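The orange sofa room on Skandine Street is getting its floor back

If you've been up to the second floor of the Stodora building any time since the winter, you'll know the room I mean. It's the one at the end with the orange sofa, where the door never quite opened all the way because there was a laundry rack behind it. I went over in April to see how the big sort-out was coming along, meaning to stay for half an hour, and I left at a quarter past six with lint all over my sweater.

The short version for anyone in a hurry: the family room reopens this month, the cloth and bedding swap is moving in there for good, and they would very much like your clean pillowcases. The long version has more stuffed animals in it.

Chepkoech Kimaro has been running the swap out of her own hallway for the last 16 months. She lives two doors down from the building, and people would just leave bags on her step – sheets, crib blankets, dish towels, once a whole set of curtains with the hooks still in. When the building offered her the end room she said yes before she'd even seen it (her words), and then she saw it. The old toy library had been using it for storage, and so had the choir, and so had somebody with a great many empty picture frames. It took 12 carloads to clear. I carried two boxes down the stairs myself and I'm still telling people about it.

What they kept is the good stuff. The orange sofa stayed, thank goodness, because it's the most comfortable seat in the building and I would have written a letter. The light blue shag rug stayed too. It was rolled up behind the door for so long that I'd forgotten there was one, and now it's out on the wood floor where it belongs and you can sink your toes right into it. I asked if it was going to be a pain to clean and Chepkoech said of course it was, and that she loved it anyway.

By the time I got there the sofa had turned into the sorting station, as sofas do. Bedding at one end, pillows next to it, toys wherever they landed. The folding was happening down by the rug, one small cloth after another.

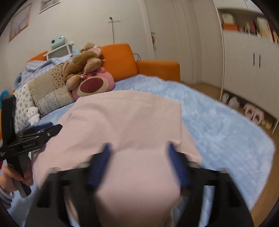
A pink cloth gets its turn over the shag rug, with the bears keeping to the patchwork cushion.

I have opinions about folding, it turns out I have a lot of them, and I got to air every one. Ivone Fontes worked in a hotel laundry for years before she moved here and she has a system. Anything square gets folded in half, then in half again, then into thirds, so that the folded edge faces out on the shelf and you can pull one from the middle without the whole pile coming with it. Anything fuzzy gets rolled. Fitted sheets get tucked corner into corner and then, according to Ivone, you stop worrying about them. I've been balling mine up for my entire adult life, so this was news to me. She made me do the same one three times! The third one looked pretty decent and I was told it could go on the shelf, toward the back.

The piles are sorted by bed and not by color, so if you come in needing something for a crib, you go to the crib shelf and you're done. Chepkoech tried color first, back in the hallway days, and it looked beautiful for one afternoon. Then a dad came in looking for a twin sheet and had to unfold the entire blue section to find it. Labels are going on the shelf edges next week, in big print, and they're looking for somebody with nicer handwriting than any of us.

Now, the toys. The brown teddy bear and the pink strawberry bear are NOT up for swapping, so please don't ask, and please talk to your kids ahead of time. Same goes for the little tan bunny. Those belong to the room, and they'll be there for any child who gets bored while the grown-ups dig through duvet covers. I will admit the strawberry bear is my favorite. It's got this big dark pink muzzle and it looks great against all that orange. There will be a separate basket for toys that can go home with you, and that one should be full by opening day if the donations keep up the way they've been going.

A few people have asked me about the patchwork cushion, the beige and brown and white one. Ivone brought it from home and it isn't going anywhere either. She has offered to show people how it's put together, though, and if enough of us sign up there'll be an evening for it once the room is open. The sheet is on the board by the stairs. I've put my name down and I can barely sew on a button, so don't be shy.

The mint green instant camera is sitting on the little white shelf behind the sofa, and the plan is for families to take a picture when they come in for the first time and pin it up in the hallway. Film isn't cheap, so it's one each, and make sure everyone's eyes are open. There's space on the wall next to the framed pictures too if the hallway board fills up.

What they need right now: pillowcases, hand towels, lightweight blankets and twin sheets, flat or fitted. Everything has to be washed and dried before you bring it over, and please go easy on the fabric softener, as a couple of the regulars have kids with sensitive skin. A small stain is fine if you point it out. Holes go into the rag bag, and the rag bag goes to the bike workshop downstairs, so don't throw those away either. What they can't take is mattresses, foam toppers or anything electric, and that includes heated blankets, even the nice ones. If you've got a king-size comforter, call first. There are already 9 of them and they eat up the bottom shelf.

You can drop things off at the side door, the one facing Pawłowska's bakery, any weekday between four and six. Ring the lower bell. The upper one goes to the dentist and he's been very patient with us. Bags with handles are a big help on the stairs.

Opening hours for the room itself will be afternoons to start with, and there's space for 30 bags' worth of stock on the shelves as they stand. Mandance, the dance studio across the landing, is lending its folding chairs for the first day and has promised to keep the music down until five. There'll be coffee, and Chepkoech is making her ginger cookies, so get there early if you want one. I plan to be on the sofa, left-hand end, if they've moved the blankets by then.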